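Subject: Re: [Pritberg-History] What to do with all the old newsletters

> We have newsletters going back to the Golstead days and they are all
> in shopping bags in my hall closet. Does anyone have a system that
> works? I would hate to start sorting and then have to do it all over.

Hello, and bless you for keeping them all this time! I went through the same thing two winters ago with the Gasville parish bulletins (1,766 of them, plus a good many duplicates), so I can tell you what I'd do again.

Sort by **year** first and don't read anything. I know, I know. I lost a whole Monday to one recipe page and a long quarrel over the bandstand. Once the years are in piles, go back and put the months in order, and slip in a colored sheet wherever an issue is missing. We were short 71 at the start and 21 of those turned up later in people's attics, so it really is worth asking on this list.

Pull the staples if they've rusted, but go slowly, and leave the good ones be.

For the ones you're still working on, I like them standing up where I can get at them, in a slanted file holder with a few compartments.
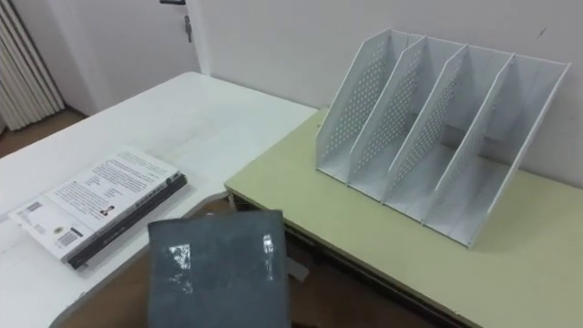

Anything older than the Manurung Street move I'd lay flat in a box instead, since that early paper was awfully thin and it slumps if you stand it on end. Nearly 300 of ours had curled at the corners before we caught on, and they've never quite flattened out.

Do write back and say which years you have. I'm hoping for the flood issue!

Warmly,
your neighbor over in Gasville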